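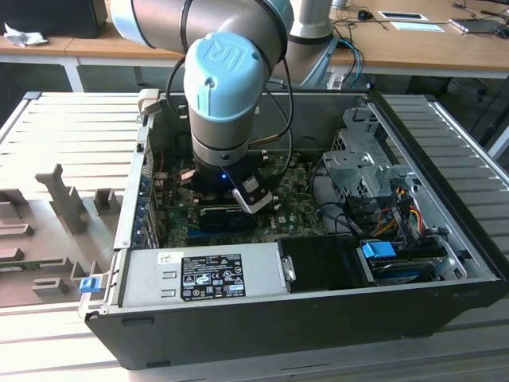
Kulap Chaimongkol wrote to us in February to say that the dust in her back room comes back within a day however often she wipes it down, and could we please do a page on that and leave the polish adverts out of it. We can. These are the tips that came in, with a few of our own.

Work from the top

Start with the lampshade, the tops of the doors and the curtain rail, then shelves, then the desk or bench, then the floor. Dust you knock off a shelf will settle on whatever is under it, so a floor done first has to be done again. Leave the room for 15 minutes before you vacuum. A good deal of what you have stirred up will have come down by then.

Cloths

A dry duster mostly moves dust about. Use a microfibre cloth, very slightly damp, folded in four so that you have clean faces to turn to. Rinse it when the last face is grey. Wash these cloths at 40 degrees with no fabric softener, which coats the fibres and stops them picking anything up. Old cotton T-shirts are fine for skirting boards and window sills. Keep damp cloths away from sockets, plugs and the insides of anything electrical.

Computers and other things with fans

Switch off at the wall and pull the plug before you take a side panel off. Do the job near an open window or, in decent weather, outdoors. Hold the fan blades still with a finger or a wooden skewer, and use short puffs of air with the can upright. A soft paintbrush, new and dry, will get dust off grilles and the edges of vents. Don't use the household vacuum cleaner inside the case – it can build up static. Put the screws in an egg cup as they come out.

A tower that stands on carpet fills up much faster than one on a shelf. Even a low stand makes a difference.

The vacuum cleaner itself

If the room smells dusty after you have vacuumed, look at the filter. Ours is a Nuvaleck upright and the foam filter behind the bin had not been washed for more than seven months. Cold water, a squeeze, and a full day to dry on a rack. It must be dry all the way through before it goes back. Empty the bin outside and with your back to the wind. Cut hair off the brush roller with a seam ripper, which does it far better than scissors.

Rails, runners and grooves
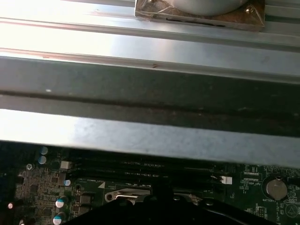
Never oil a drawer runner before you have cleaned it, says Guido Zanetti, whose letter went on for three pages and was mostly about this. Oil on top of dust makes a grey paste, and the paste is what makes the drawer stick. His method is to take the drawer out, brush the groove from the back to the front with an old toothbrush, wipe along it with a cloth wrapped round a lolly stick, and only then put a little lubricant on. For wooden runners he rubs on a candle stub. For metal ones he likes a dry silicone spray, one pass and wiped off.

The same goes for sliding wardrobe doors, patio door tracks and the fence on a table saw. Patio tracks collect grit as well as dust, so run the crevice nozzle along first. If you brush grit while it is wet you will only push it into the corners.

Where it comes from

Most of the dust in a spare room is fibre from bedding, clothes and carpet, plus whatever comes in on shoes. Shake blankets outdoors. Keep a mat on both sides of the back door and beat it weekly. Move open stacks of paper and cardboard boxes into lidded crates.

If you saw or sand in the house, close the door and lay a damp towel along the bottom of it. Sweep up shavings before you vacuum, as they block the hose on small machines.

Next month: limescale on taps and kettles. Letters on that to the usual address, please, and say whether your water is hard or soft.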